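From the Bench: A Maple Board for the Block Set

If you were at the April get-together you already know I came home with more maple than I had any business carrying. Lorcan Kinsella was clearing out the rack behind his shop and I can't walk past pale hardwood with a bit of wave in it, so into the back of the car it went (along with a clamp I'm fairly sure he didn't mean to give me. Lorcan, it's here if you want it).

For months I'd been wanting to make a proper flat board to go with the little colored blocks. We've been setting them out on whatever was handy, and that's meant a tea tray, the lid of a storage tub and, for one very annoying afternoon, a folded towel. A block standing on a towel is a block lying on its side. I wanted something solid and smooth, big enough to spread out on, and nice enough to leave out when people come by.

None of my pieces was wide enough to do the whole thing by itself, so it's a glue-up. I spent a silly amount of time shuffling the strips before I opened the glue. I flipped them end for end, turned them over, went off and made coffee, came back and changed my mind again. I had a very tidy plan for making them all match in width and dropped it when I saw how good the broadest plank looked left alone. Trimming that one down would have broken my heart!

The grain does lovely things in this light, and you get those faint darker streaks running along the length, the kind a furniture shop would probably call a flaw. Kumudini Karunaratne thinks I should have put the streakiest face on the underside. Kumudini and I don't agree about this and we're still friends. 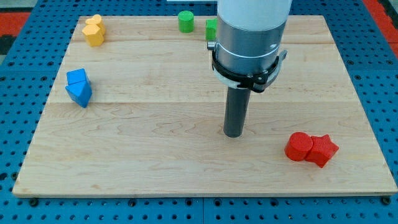
The maple board on the blue perforated top, with some of the blocks along its edges.

Glue-up was the usual circus. I had 20 minutes before the glue started to grab and I used most of them hunting for wax paper. Go easy on the clamps, too. I always want to crank them down until the handles squeak, and all that gets you is a starved joint and a board with a bow in it. Snug, a little bead of glue all along the seam, then leave it alone overnight. I scraped the squeeze-out the next morning while it was still a bit rubbery, and it came away in long curls.

Then sanding. So much sanding. I started coarser than I meant to and paid for it, because maple shows every scratch you leave behind. Wipe it down with a damp rag between grits, let it dry, and look at it with a lamp held low from the side. You'll find marks you'd have sworn weren't there. I went back over the middle plank 2 extra times and muttered through both of them.

The front edge got a thin bevel, just a few passes with the block plane. A sharp corner on maple will dent the first time you knock it against a doorframe, and it's kinder on the wrists if you lean on it while you're fiddling with the blocks.

For finish I tried the Borkberg oil Clodagh Ó Conaill has been going on about, on an offcut first. It went a shade yellower than I like, so I've put that to one side for a darker project and I'm leaning toward wax. If anybody has a favorite that keeps maple pale, please write in. I have plenty of offcuts and I'll happily smear things on them all evening.

As for the blocks, they're small, so they do wander. Fiachra Conneely suggested a little drawer for them, Aidan Mac Carthaigh suggested a jam jar, and I think the jam jar is winning on the grounds that I already own one.

I have enough maple left for another board, a bit smaller, and I'd like to try a strip of something dark down the middle. Walnut if I can get it, or that mystery plank that's been under my stairs since before we moved the bench. Bring along any thin strips you're ready to part with next time we meet and I'll swap you for maple. And Lorcan, really, come and get your clamp.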